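3. Method

The survey was carried out in Nistville during July. We wanted to know how long people keep everyday kitchen items and what makes them throw one away. The questionnaire had 2 parts. The first asked about items bought new, and the second asked about items that had been passed on, swapped or given a different use at home.

We put paper copies in the Fagerlund building and left an online version open for the whole month. In total we received 671 completed forms. Our target had been 1000, but the online link stopped working for several days and we did not notice until late in the month.

4. Results

Mugs were the item people kept longest. Many answers said a mug was kept even when it was no longer used for drinking. The most common second use was holding utensils, followed by pens and then small plants. Plastic containers were thrown out soonest, mostly after the lid went missing.
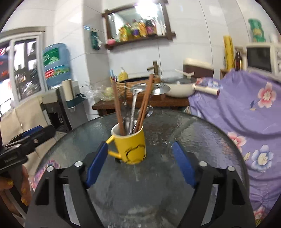 Figure 1. A yellow mug used as a holder for chopsticks and a ladle.

Answers about wooden utensils were mixed. Some people replaced them on a schedule — usually once a year — while others could not remember buying the ones they had. The question on metal utensils was left blank on up to 200 forms. We think the wording was confusing, as it asked about "age" without saying whether that meant age since purchase or since the item was made.

5. Problems with the data

Older residents are probably underrepresented in the online answers. We also did not ask how many people lived in each home, so we cannot compare large and small households. The Gorkura neighborhood returned very few forms, and we left it out of the area comparison in Table 3.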